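Household and shop-floor chores: frequently asked questions

Last revised 17 July 2020. Maintained by Herman Sopacua, Nasterico.

Can a machine tidy a kitchen yet?
In part. A fixed arm can move known, rigid items between known places. Clearing light packaging into a bin is harder, as bags, nets and wrappers have no stable shape and the gripping point must be chosen afresh each time.

Why is soft waste difficult?
Foam netting compresses before it resists, so finger force says little about whether the item is held. Thin film sticks to its neighbours and two pieces often lift together. Ridged rubber pads help with both faults but cure neither. 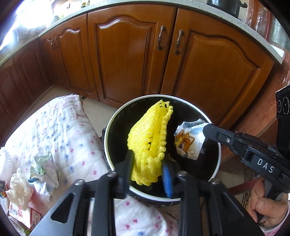
Release matters as much as grip. A light item can cling to a pad after the fingers open, and a bin liner can be caught on the way out. Our Drestero test sequence scores the grip and the release separately.

What success rate should I expect?
In the June trial at Skekinska, 2309 pick attempts were logged on mixed packaging, and 80 per cent ended with the item in the bin. Mean cycle time was 13 seconds. An adult does the same job a good deal faster.

Is the shop floor any easier?
Yes, where parts arrive in trays and the lighting is fixed. Sweeping up offcuts and emptying mixed bins are still done by hand at all the sites we support.

Can I buy a unit for home use?
No. Trial units are supplied to workshops only. Enquiries go to Štěpánka Kolář at the McGrath office.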